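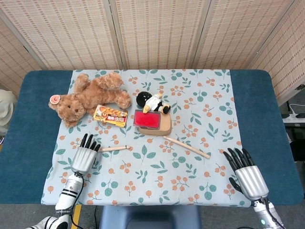
A leafy tablecloth and the odds and ends waiting on it, teddy bear included.

Clearing the Table When It Has Become Everybody's Shelf

Print this page | E-mail to a friend

Posted 2021-11-13 by Felicidad Policarpio

I have a soft spot for a table with a pretty cloth on it, and so, I'm afraid, does every small object in the house. You put out the leaves and the orange berries because it's fall and you'd like something cheerful to look at with your coffee, and before the cup is cold there's a stuffed bear lying on its back, a snack box, a little figurine lying on its side, an ink pad and a couple of wooden sticks from goodness knows what project. My mother used to sweep the lot into her apron. I don't wear an apron often enough for that, so I've had to come up with a few habits of my own.

Start with the ink pad. Always! Red ink on a pale cloth is a long afternoon at the sink (ask me about last October). Close the lid if you can find it, pick the pad up level with both hands, and set it down on a plate or a scrap of cardboard well away from the fabric. Then look at your fingertips before you touch anything else. I forgot that step once and left a perfect thumbprint on a napkin I'd only just ironed.

If ink does get on the cloth, slide a folded paper towel underneath and dab from the outside of the spot toward the middle. Don't rub. Try rubbing alcohol on a hidden corner of the hem first, and if the print stays put, go ahead with a cotton ball, changing it as soon as it picks up color. Some stamp inks are made to be permanent and will laugh at you, so check the label on yours.

Food goes next. An open snack box gets folded shut and taken back to the kitchen, and a sealed one goes along with it, because they never stay sealed long at my house.

Soft toys like to hold crumbs. Give the bear a good shake outdoors and go over him with a lint roller, and read his tag before you even think about the washing machine. Little hard figurines just want a damp cloth and somewhere to stand up.

Loose sticks, dowels and craft bits I keep upright in a tall jar. Mine is an old pickle jar, 14 ounces, and it's a bit short for the long ones, but I'm fond of it.

When everything is off, lift the cloth by its corners so the crumbs gather in the center, carry it out to the porch and let it fly. Wipe the bare tabletop and let it dry all the way before the cloth goes back. If you have a folding screen behind the table, as I do love to see, run a soft dry brush down the woven panels while you're at it, top to bottom.

Reader comments (2)

Gardenia44: Hand sanitizer worked on my stamp ink, but it took two tries and the cloth was plain white cotton. I'd be nervous with a printed one.

Ruthie in Mekthorpe: What do you do about wax? Same kind of cloth, different mess.

Related tips
Getting Candle Wax out of Table Linens
Storing Tablecloths without Creases
Dusting Woven and Wicker Furniture
Washing Old Stuffed Animals by Hand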